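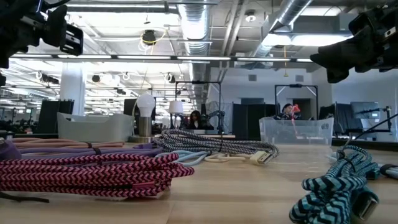 Cable sorting, bimanual table. April, started 9:40

Purpose for this block: find out whether the new grasp labels help the policy pick one coiled cable out of a group without dragging its neighbors. Last week's notes (Nosipho's pages) had the old labels failing mostly on contact between bundles. The old labels mark the middle of the coil. The new ones mark the point on the coil with the most free space on both sides, even if that puts the grasp off center.

Braided cables for most of the block. They are harder than the smooth ones in one way, the loops spring open when squeezed, and easier in another, the fingers don't slide on the weave. Patterned cables also gave the Tonine segmenter trouble in March. It kept splitting a chevron coil into several pieces. Johannes retrained it with the patterned set included and I am using that checkpoint (tonine-b, not tonine-b2, b2 has the wrong crop size).

Protocol, same as before except where noted:
Operator lays out the cables by hand, arms parked.
Policy picks which arm goes first. No hints.
A pick counts if the coil leaves the table and nothing else leaves with it.
A place counts if the whole coil is inside the bin when the fingers open. Connector hanging over the rim is a fail. This is stricter than in March, so don't compare the place numbers directly.
Time out and reset by hand if both arms stall.

56 trials planned, split evenly between old and new labels, alternating so that drift in the lighting hits both.

10:15
Calibration first. Left arm was reading low at the wrist, enough to press into the wood on a flat grasp. Redid the table plane touch-off and it came back fine. Wrote the new offsets into the Velldale config, old ones are commented out above them. Please don't delete the old ones yet.

Spaced layouts before touching layouts. With the coils apart there should be no difference between the label sets, and if there is one then something else is wrong.

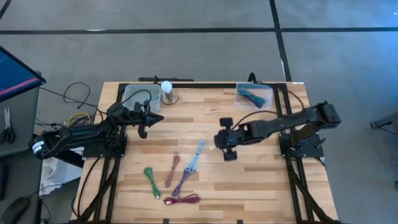
Spaced layouts went as expected. Both label sets pick reliably and I could not tell from watching which one was loaded. The misses were on coils lying flat and wide, where the fingers close on two strands out of the whole loop and the rest trails behind. That is a coil shape problem and neither label set was meant to fix it.

One thing to fix in the planner: when both arms choose the same coil, the one that yields backs all the way to its park pose and then starts over. It costs 6 seconds each time. It only needs to lift clear. Ticket opened under Naltitdale, assigned to me.

11:30
Looked through the wrist camera recordings for the failed picks. The fingers take up a lot of the view when they are open, and the target is often a small patch in the gap between them by the time the arm is low. The policy seems to lean on the overhead view for the approach and then has little to go on for the last part. I want to try feeding it a crop of the gap alone, upsampled. Cheap to test, no new data needed.

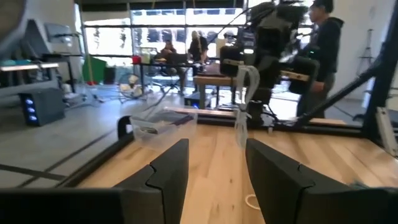
Hauwa Okafor doubts the crop will help. Her comment on the draft: "You'd be giving it more pixels of the same thing. If the cable is thin and the loop is small, the depth is still ambiguous. I would spend the time on finger contact first and come back to the camera." She also asked that the failed recordings be kept at full rate so she can line them up with the motor currents. Done, they are on the shared drive in the Buthelezi folder.

Fair point on depth. I will still run the crop, but after the touching layouts, and with 5 repeats per coil so it doesn't eat the afternoon.

13:50
Touching layouts. Bundles side by side, ties left on. Chantelle is running the resets so I can write.
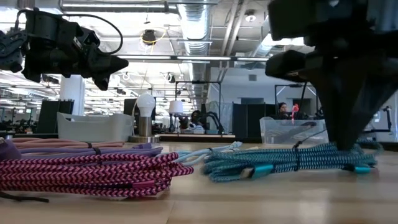

New labels are clearly better when one side of a bundle is open. The grasp moves toward the free end and the neighbor mostly stays put. When a bundle is boxed in on both sides the label has no good answer and picks something close to the center, so we are back to the old behavior. I think the right move there is to take the outer bundle first, but the policy has no notion of order. It goes for whichever coil scores highest in the segmenter, and the high-contrast weaves score highest wherever they are.

Two trials thrown out, operator error (I loaded the wrong label set and caught it late). Repeated both at the end of the block.

Also saw the fingertip push down on a bundle without closing. The force limit is not tripping because the coil compresses slowly and the reading stays under the threshold. Nisreen suggests limiting on travel after first contact and leaving force as the backup. I'd like to do it that way.

To do:
- travel limit after contact, left and right arms separately
- gap crop run
- ask Johannes if the segmenter score can be normalized by contrast
- order term, outer coils first, even a crude one
- full table of results by label set once the two repeats are merged

Arms parked and e-stop in at 16:20. Offsets saved.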